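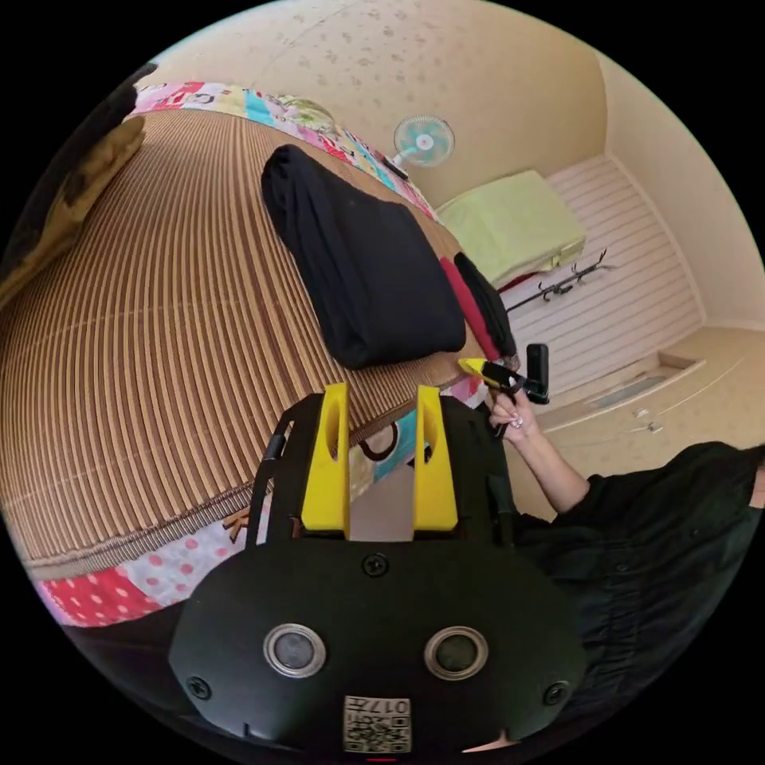 Figure 1. Hand-held gripper number 017 at the bed station, with clothes laid on the woven mat.

Report on the open day at Bremolberg
Huệ Lý and Joscha Gerlach, robotics elective, July 2020

1. Purpose of the visit

Our group went to the open day to see how people collect training data for household robots. In class we had only worked with a fixed arm and blocks. Our teacher, Yaowalak Sombatkul, asked us to write down how the work is done and what we would change in our own project.

2. The demonstration

Dace Vaher gave the introduction. The project is called Trirnerell and covers simple housework, mainly handling clothes. A person holds the gripper and does the task by hand, and the recordings are used later to train an arm. The target for the summer is 1,125 recordings. On the day of our visit they had 811, of which almost 100 had been rejected during checking.

The station we watched was a bed with a striped woven mat on it. The clothes were mostly black. Gwenaël Joly told us that dark clothes are harder for the software because the folds do not show well. The fingers of the gripper are bright yellow flat plates with a long slot in each one.

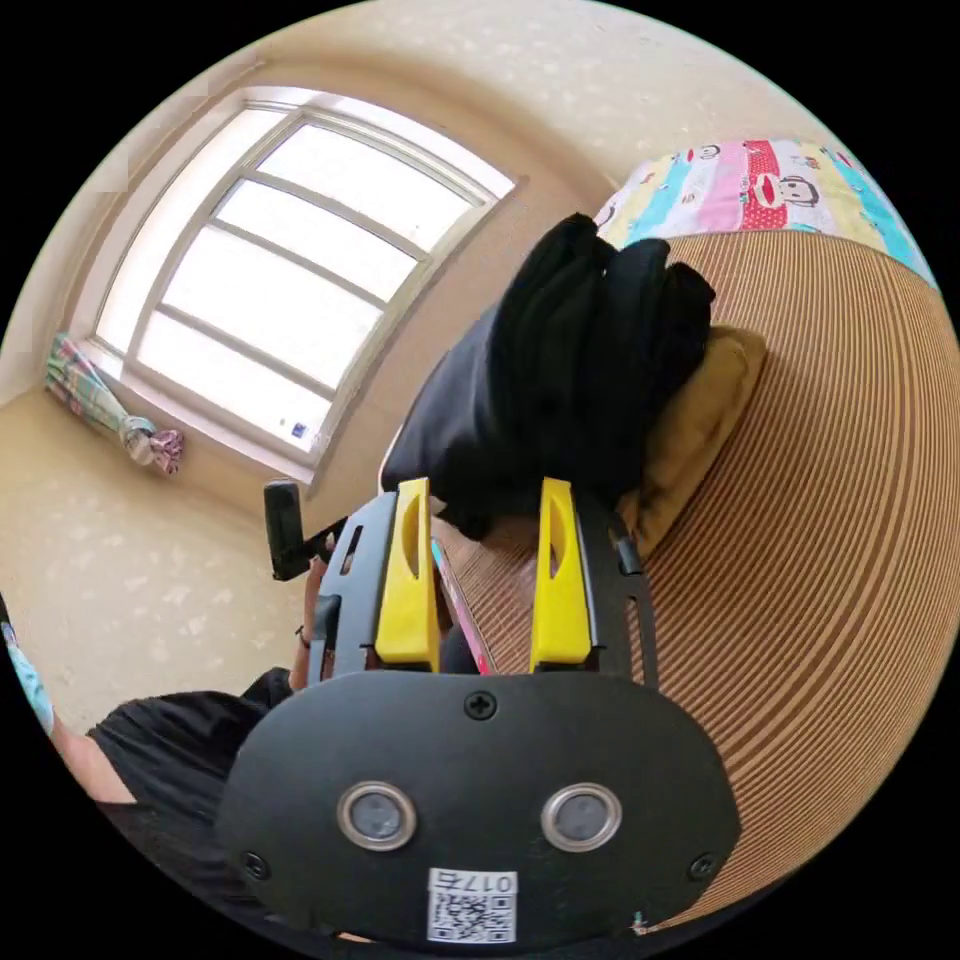 Figure 2. The gripper fingers in front of the pile of black clothing.

The window side of the room was very bright. We asked if this was a problem. Gwenaël said they record at different hours on purpose, so the model does not learn only one kind of light.

3. Trying it ourselves

Visitors could practice at a second table with towels. There were 24 places and we both got one. Joscha closed the fingers too early on his first try and pushed the towel away. Huệ picked up two layers when she wanted one. Moving slowly for the last few inches helped both of us. The wrist gets tired sooner than we expected.

4. What we will use

For our own project we will mark the fingers in a strong color and add dark cloth to the test set. We will also keep the rejected recordings in a separate folder with a short note on each.

We did not find out how long one recording takes to check. Dace offered to answer by email, and we will add her reply to the appendix.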